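Mimoza Petek answers the door with a dish towel over one shoulder. Quick tour, she says, kids back in 20 minutes.

She runs Hedside, a home daycare off the ground floor of her own house, and since October snack time there has gone by one rule. Every kid gets a tray. No plates on the bare table, no crackers wandering off.

"It was chaos before," she says. "You'd have one child eating another child's apple and somebody crying about it. Now they know where there spot is."

The trays were bought in a rush, she admits. Purkstead was closing out its kitchen aisle and she grabbed what was left. The rabbit one is the favorite, by a mile.

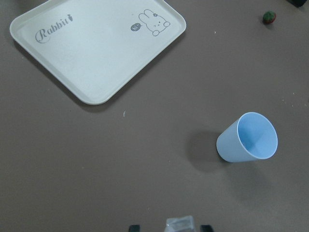
SNACK TIME / SMALL SPACES

"They say hi back to it," Petek says. "Every single morning. The rabbit says hi, so you have to say hi." She likes the little carrot after the name better herself. Plain otherwise, easy to wipe, and the raised edge is what sold her.

Cups are another story. Plastic only, pale colors, and they tip. "A cup is going to go over. I quit fighting it. I pour 2 fingers of water, thats all, and they can ask for more."

Bujar Lazarević helps out mornings and does most of the washing. His view on trays is shorter. "Big sink," he says. "Get a big sink first." The cream ones show tomato, he adds, so pasta days get bowls.

Would she buy the same again? Maybe a size down. They dont stack well in her cupboard, and the table only takes so many. But the rabbit stays.

Then the doorbell, and she's gone to get the crackers.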